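Ridlow cup charge promises a lot and explains little

Customers buying a hot drink to go in Ridlow will pay an extra 20 cents for a throwaway cup from April, under a plan the town council passed on Tuesday night by a single vote.

The charge will apply to every cafe, gas station and food truck inside the town limits. Supporters say it will cut litter along the river path and push people to carry their own mugs. They may be right. It is hard to tell from the report the council was working from, which runs to 10 pages and spends most of them on what other towns hope to do.

The number that got quoted all evening was 251. That is how many cups were picked up during a single Saturday cleanup between the mill bridge and the ball field last fall. It sounds like a lot of cups. But the report does not say how many of them were bought in Ridlow, how long they had been lying there, or how many were the kind of cup the charge covers. Foam cups were counted along with paper ones. So were lids, according to one person who helped with the sorting.

"You can't leave the lids in and call it a cup count," said Hauwa Olatunji, who runs the Gallagher Street Bakery and spoke against the plan. "I'd pay for a real study myself if they'd promise to read it."

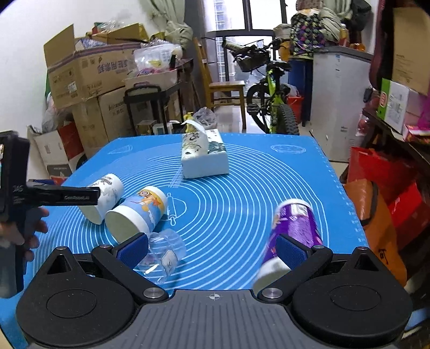
Paper cups will cost extra under the new rules.

Olatunji said she already knocks a quarter off for anyone who brings a mug and that few people take her up on it. If a quarter back does not change minds, she asked, why would 20 cents more? The council did not have an answer to that, though one member said people hate paying a fee more than they like getting a discount. There is something to that. There is nothing about it in the report.

Then there is the money. Shops will keep half of what they collect, and the other half goes to the town for "cleanup and education." Asked how much that would bring in over a year, staff said they did not have an estimate. Asked what education meant, they said posters.

The plan leans heavily on Flutmont, the next town upriver, which started a similar charge two years ago. Flutmont says cup litter is down. It has also put in new trash cans along its stretch of the path in that time, most of them with covers, and it emptied the old ones more often. Anyone who has walked the Ridlow side on a windy Sunday knows what our open barrels look like by the afternoon. New cans were raised at the meeting and put off until the next budget.

A third option, a borrowed-cup program run by a company called Plallo, got only a short mention. Customers would pay a deposit of $2 and get it back when they return the cup to any shop taking part. The company told the council that most of its cups come back. It did not say how many "most" was, and it did not send anyone to the meeting to be asked.

Shops that fail to charge will get a warning first. After that the fine has not been set. Nor is it clear who will be checking, as the town has one code officer and she was not consulted – a point the council agreed to take up next month.

The charge will be reviewed after a year. The plan does not say what would count as a success.

Comments

millbridge_mom
I bring my own mug and two places have turned me away since last spring because of the virus. Are they going to charge me for the paper one anyway??

Dale R.
Fix the barrels. That's the whole comment.

pathwalker
I was at that cleanup and it was mostly beer cans and fast food bags. Would love to see a number for those.

teakettle
It's 20 cents, folks. Other places have done this and lived.

Dale R.
@teakettle then they can spend my 20 cents on a barrel with a lid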